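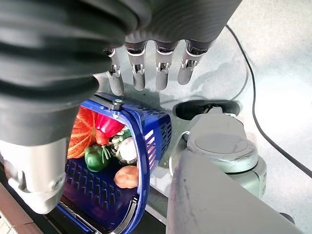

Figure 1. Wrist camera view of the basket and its contents.

Handout 2: Learning grasp closure from wrist-mounted views
Course notes prepared by Divina Manalo. Method after Yee-man Pan (Starkthorpe).

1. Problem

A multi-fingered hand must pick a named item of toy produce from a shopping basket, or put it back. The policy receives the wrist image and the joint positions of the hand. It does not receive a depth map, an object model or a contact signal. Fixed cameras are left out of this part of the course; they return in the Titell exercise.

2. Demonstrations

The training set, called Jonden, holds 996 demonstrations recorded by teleoperation. Each is stored as a sequence of image, joint state and commanded joint state. Demonstrations in which the operator let go and tried again are kept whole, with the retry marked. Of the full set, 54 are held back for testing and are not to be used for tuning.

The label for each time step is the joint command, expressed as a change from the present state. Absolute commands were tried first. They gave lower training loss but a jerky closing motion, and were dropped.

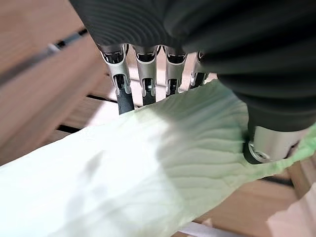 3. Closure as a separate stage

The policy is split into an approach stage and a closure stage. The approach stage sets the wrist pose and a rough opening of the hand. The closure stage holds the wrist nearly still and moves only the digits. A small classifier decides when to switch; its threshold is set once, on the training set.

The split matters most for thin or soft items. With a single policy, the wrist went on moving while the digits closed, and the item was pushed out of the grasp. Students should be able to explain why adding more demonstrations did not remove this error.

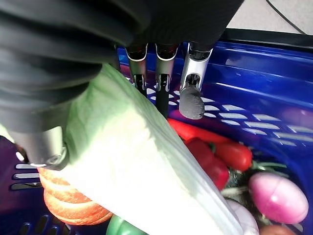 Occlusion is the main weakness of the method. As the hand closes, the item and the digits cover more and more of the image, and the neighbouring items must be inferred from what remains. The cabbage is the standard hard case: held between thumb and fingers it is the largest object in view, and it partly hides the things lying under it, while the long red chilli pepper to its right stays easy to find. The closure stage is therefore given the last 12 images, sampled evenly over the approach, in addition to the current one.

4. Reading and exercise

Read the Lau notes on action representation before Friday. Then retrain the closure stage with the image history removed, and report success on the held-back demonstrations by item type. State the switching threshold used.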